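Provmont Community Help > Travel and Customs

Held at customs: package of supplements from overseas, what now?

Posted by harborline22, Sun 24 December

I ordered vitamins and a sleep supplement from a shop called Jara, total value just under $200. Tracking showed it moving normally until it reached the airport, and then I got a letter saying the package was detained by customs. The letter gives me a reference number and says I can respond in writing or give up the goods. It doesn't say which item is the problem. I have ordered from the same shop before, last time in September, and it came through with no letter. Do I need a lawyer for this? And if I do nothing, do I get in trouble or just lose the package?

3 replies

Trestik_Road

Same thing happened to me with a different shop. I ignored it and lost the stuff. Never heard anything else.

oldmanifest

I worked in import paperwork for 10 years, not as an officer. Detained and seized are two separate things, so read the letter again and see which word it uses. Detained usually means they are still deciding. Seized means they have decided and you are being told your options.

Look for a deadline on the second page. Count from the date on the letter, not the day you opened it. Write back with the reference number at the top, a copy of the order receipt, and the full ingredient list for each product. If the list is in another language, add a translation. Keep it to one page and don't argue. State that the goods are for your own use and how many bottles there are.

My guess is the sleep supplement. Some ingredients sold over the counter abroad need a prescription in other countries, and the rules change, which could be why your last order got through. You can ask whether they will release the other items and keep only that one. They may say no.

For $200 I would not pay a lawyer. If the letter mentions a penalty or a court, that is different and you should call one. Send your reply by a method that gives you a receipt, and keep copies of everything. 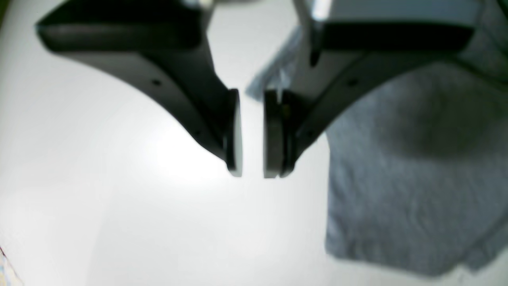
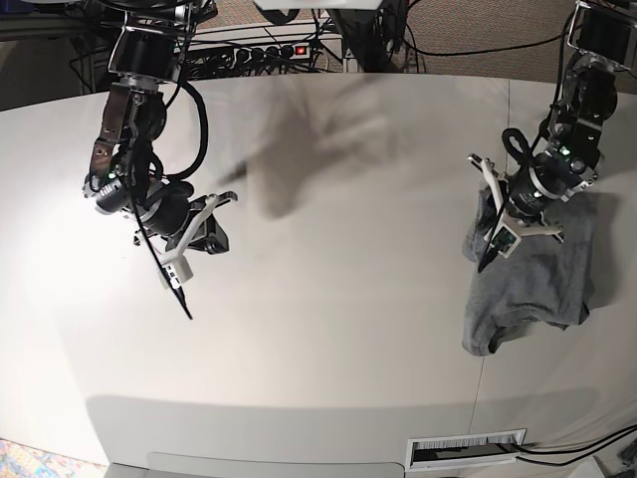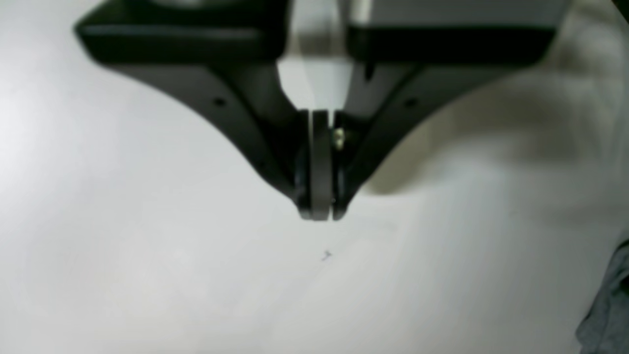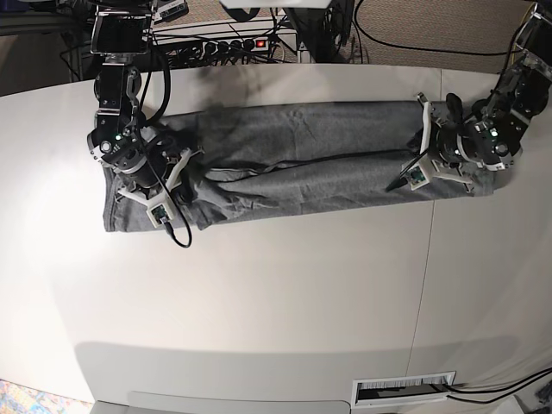

One more thing, don't place the same order again while this is open. A second package with the same contents will not help your case.

Zatemdale_5

Agree with most of that. Call the number on the letter first, though. I waited 3 weeks on a written answer, and a phone call sorted it the same morning. They wanted a clearer copy of my receipt.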